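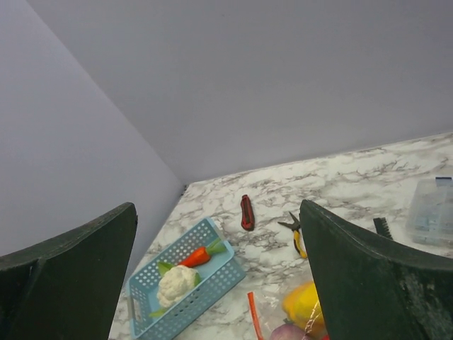
What's the best way to store play food so it doesn't end up all over the house?

A shallow plastic basket with holes in the sides, kept where the children can reach it. I've tried drawers, a toy chest and a very pretty drawstring bag from the Tadstead market, and the basket wins every time! You can see the carrot and the cauliflower without tipping everything out, crumbs fall through, and the whole lot can be rinsed under the tap (mine gets a wash every 28 days or so, when I remember).

Kanchan Nigam wrote in to say she keeps hers to seven pieces and swaps them over in July, which I may well pinch. Do pop any spare veg in the swap box at Grisimden before 5 o'clock – we're very short of peas, and Omprakash Mittal has more onions than he knows what to do with.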